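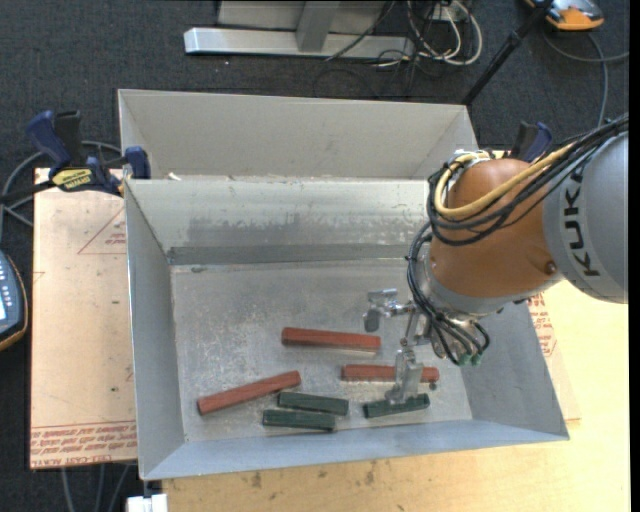

Kwok-wai Choi

12 shares | 5 comments

Walk-round checklist for the picking bench, Jusier packing floor. Last gone over 10 Jul 2018.

I have kept this in everyday words, because most of the people using it came over from the hand-sorting tables and are still getting to know the arm (as am I, some mornings!). Please write comments. A tick with nothing next to it tells the next shift very little.

1. Clamps on the bin and boards. Put a hand on every one and try to turn it.
OK. Fares Ghanem asked whether we could bolt the bin down for good. I would love that, but Zestano want it movable until December, so clamps it is.

2. Bin walls and partition: burrs, lifted edges, bent corners.
OK. The metal is scuffed and smudged and it will stay that way. Scuffs are fine. Anything that catches a glove is not, so run a cloth along the top edge first.

3. Blocks in the front compartment only, nothing in the narrow rear one.
OK. Red and green may lie any way they land, even on top of one another. The old habit of squaring them up by hand is a hard one to lose, and I say this with affection to everyone who did it for years, but please leave them be.

4. Cables around the wrist joint, black and yellow.
Needs watching. With the arm stopped, look for rubbing where they loop over the orange housing. I would like a second pair of eyes on the yellow-wrapped one each week.

5. Gripper: finger straight, bracket tight.
OK.

6. Floor behind the bench.
Not OK. Cables are still in a tangle back there. Howlader have been asked for a cover strip, and until it comes, go the long way with the cart.

7. Stop button tested, 2 people present, one at the button and one watching the arm.
OK. Wait 60 seconds before anyone reaches in.

8. How is the person on the bench?
I added this one myself and I hope it stays. We used to move 800 pieces a shift by hand and went home with sore wrists. Now the wrists are better, but people tell me their eyes are tired and the day feels quiet, with less talk across the table. Fares has begun swapping places every couple of hours, and the mood is a good deal brighter for it. Write down anything you hear, even if it seems small.

Open items: floor cables (Howlader), yellow-wrapped cable (me), a stool of the right height (Neltia, promised twice now).

Leave the finished sheet in the tray by the door and take a fresh one for the evening shift.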